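Fundraising and Nonprofits > Marketing and Branding

Should our small charity change its name before the January appeal?

Asked 6 June 2018

Hello everyone, and thank you in advance for reading, I know I go on a bit! I help run a small charity called Prellance. We pay for travel and overnight stays for families whose children are being treated at a hospital far from home. We started 12 years ago around a kitchen table, and the name was a mash-up of two street names that meant a lot to the founders. It means nothing to anyone else. People ask me if we sell insurance.

We have 3,517 people on our mailing list and over 80 regular monthly donors, most of whom have been with us since the early days. A design studio, Dotmont, has kindly offered us a new logo and a new name at a reduced rate, and they would like to have it all ready for our January appeal. I love their ideas, but I worry that our older donors will get a letter from a charity they have never heard of and toss it. Has anyone been through this? Is it better to keep the name and just add a line underneath saying what we do?

3 answers

Answer 1 (marked as helpful by 6 people)

Oh, I feel for you, we had exactly this argument for the better part of a year. We kept our name in the end and added a plain tagline, and I would do the same again. Ours went under the logo on everything: letterhead, website, the banner we take to fairs, even the thank-you cards. Within a few months the insurance-type questions had pretty much dried up (ours was "are you a dance school?").

If you do decide to change, please don't let the January appeal be the first your donors hear of it. Send a short letter in the fall, signed by someone they know, with the old logo at the top and the new one at the bottom. Then use "formerly Prellance" on the envelope for a full year. Ring your monthly donors if you possibly can. It sounds like a lot of calls, but you can split them up over a couple of weeks, and people are so pleased to be asked. One more thing, check what name shows up on their bank statements, as a strange one there can get a gift canceled by mistake. Your payment processor can tell you how long it takes to update.

Answer 2

just do the tagline. logos are overrated

Answer 3

I agree with most of the first answer, but I'd like to put in a word for changing. We became Brerance after years as something much longer that no one could spell, and it did us good. Before you sign anything with the studio, ask whether the price includes the files for print as well as web, and who owns the artwork afterward. Get that in writing, even if they are lovely people. You'll also want to check with your state about registering the new name, and ask your bank whether they will take checks made out to the old one.

Try the new name out on a few supporters over coffee, too. We did ours at home with sandwiches and learned more in an afternoon than from our whole online survey. 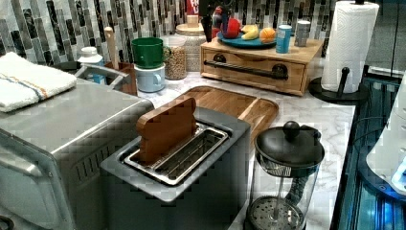 A kitchen counter, toaster and all

Good luck, and do come back and tell us what you decide!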